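Stendbridge Small Furniture Set – README

Version of October 2024
Maintained by Slamet Sembiring

Summary

The set covers the moving of light tables and similar pieces inside a single room. Each record is one move, from the first grip to the point where all legs are back on the floor. Chairs, shelving and anything on castors are left out and will be listed separately under Pasaribu.

Contents

The current release holds 26 moves, of which 17 are two-sided carries and the rest are drags or turns on the spot. Each move has a folder with a still picture, a plain text note and a line in moves.csv. Two folders have no note. They are kept so that the numbering stays the same as in the September release.

Handling terms

Near edge means the long or short edge closest to the person named in the note. Far edge is the one opposite. A carry is logged as level, tilted or unclear. Unclear is used wherever the still does not settle the matter, and it should not be read as a fault in the move.

Small rectangular tables with thin tops and metal legs are filed under T-light. The top is held by its edges in all T-light carries. Crossbars under the top are noted in the column "bar" but are not used as a grip.

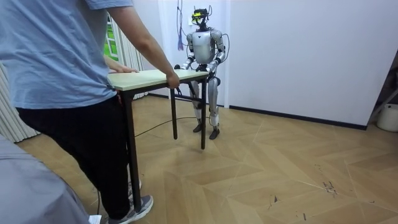 T-light, two-sided carry. Person at the near edge, humanoid robot at the far edge, table off the floor.

Leg clearance is given as a word (none, slight, clear) and never as a length, as the stills carry no scale. Where the legs differ, the note gives the lowest one. Hand position is recorded for the near edge only: front, corner or side, with both values entered if the hands are apart.

Columns in moves.csv

move – folder number
class – T-light, T-heavy or other
type – carry, drag or turn
level – level, tilted or unclear
bar – yes or no
hands – near edge position
clearance – none, slight or clear

Known problems

Folder 11 was first logged as a drag and is now a carry. The old value is still present in the Plirard export. Floor type is not recorded, so drags should not be compared between rooms.

Use

Free for teaching and internal work. Dedotel holds the master copy, and corrections should go to Slamet Sembiring with the folder number in the subject line.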